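Clemodton Residents Association
Minutes, December 12, 2021
Community room, ground floor

Present: Ibsa Abera (chair, also took these notes), reps from Bozkurt wing, Semia wing and the courtyard units. Garden group sent apologies. Quorum ok.

Meeting started late, the room was double booked with choir. They kindly moved to the lobby.

1. Last minutes
Minutes from September read and approved. One correction — the bike room vote was in favor, not tabled. Changed in the binder.

2. Matters arising
Bike room: second rack is up. Still bikes chained to the stair rail on the Bozkurt side. Tags to go on those bikes, two weeks notice, then the chains get cut. Some disagreement on whether two weeks is long enough over the holidays. Agreed to start the clock after New Year.
Mailbox locks: done exept the bottom row. Parts on back order.
Dog station in courtyard: bags run out by midweek. Order double.

3. Money
Balance read out. Laundry room income down again, people going to the place across the street. Paid out since last meeting: snow contract deposit, lobby bulbs, $378 for the courtyard drain.
Question from Semia wing on why the drain cost more than the quote. Answer: they had to come back a second time with a longer snake. Invoice is in the binder for anybody who wants to look.
Dues: 4 units behind. Chair to write to them privately, names not to be read at meetings. Agreed.

4. Heat
Longest item of the night. Top floor Semia too hot, windows open in December. Ground floor Bozkurt too cold, space heaters running. Same boiler.
Drikero came out and bled the radiators on the lower two floors. Say the balancing valves need to be looked at on every riser and want to do it in one visit, all units open the same day. Past experience with that is not good.
Suggestion that residents leave a key with a neighbor. Suggestion that it be done in two days, one wing each. Second one carried, no one against.
Target for the hallways stays at 68 degrees. Courtyard units asked if their hallway counts as a hallway, as it has an outside door on both ends. Nobody sure. Chair will check the lease wording.
Space heaters: reminder notice to go up. No extension cords, not near curtains, off when you go out.

5. Parking
Visitor spaces being used overnight by the same cars. Discussion went in circles. Options were paper passes, a sign up sheet, or towing. Towing got no support at all. Paper passes to be tried till spring, two per unit, different color each month. Bozkurt rep will do the printing.
Snow: cars need to be moved off the east row when the plow comes. Last winter the plow went round them and left a ridge that stayed frozen for weeks. Text list to be set up so people get some warning. Anyone not on the list should put their number in the box by the office door. Landline people get a call.

6. Shared areas
Laundry room: dryer on the far left eats quarters. Out of order sign keeps getting taken down. Repair booked.
Community room: chairs not being stacked after parties. Deposit for bookings goes up in January, amount to be set next time.
Brushed steel and chrome: streaks and smudges came up again. Semia rep has been using a damp cloth with a drop of dish soap, then a dry one, wiping along the grain. No scouring pads please. Bleach sprays also out. Tip goes in the newsletter.

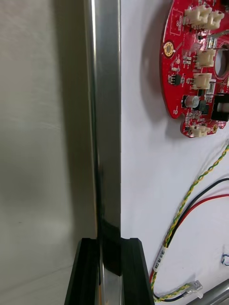 Brushed panel and polished bar, see item 6.

Recycling: pizza boxes, again. Flatten the cardboard. New lids asked for from the hauler, no reply so far, chair to chase.
Lobby noticeboard: anything older than a month comes down. Lost cat notice stays up until the owner says otherwise.

7. Holiday get together
Cookies and cider in the lobby, doors open at 6 in the evening. Masks when not eating. Bring something in a closed container, label it if there are nuts. Choir will sing a few songs, which seems fair after tonight. Coffee urn needs to be borrowed from the church, Bozkurt rep has the number.
Gift swap dropped this year, not enough interest. Coat collection goes ahead, box by the elevator. Clean coats only, kids sizes needed most.

8. Any other business
Courtyard units want the light over the back steps on a timer insted of the switch. Cost to be looked at.
Question on whether the roof door alarm is meant to chirp. No. Battery.
Semia rep asked for minutes to go out sooner. Noted, chair will try.
Thanks given to whoever salted the front walk on the icy morning.

Actions
Chair: dues letters, lease wording on hallways, hauler, roof door battery, text list
Bozkurt rep: parking passes, coffee urn, bike tags after New Year
Semia rep: newsletter, heater notice, book the two days with Drikero
Courtyard rep: price for timer, dog bags

Next meeting in January, same room — date to be posted once choir schedule is known.

I. Abera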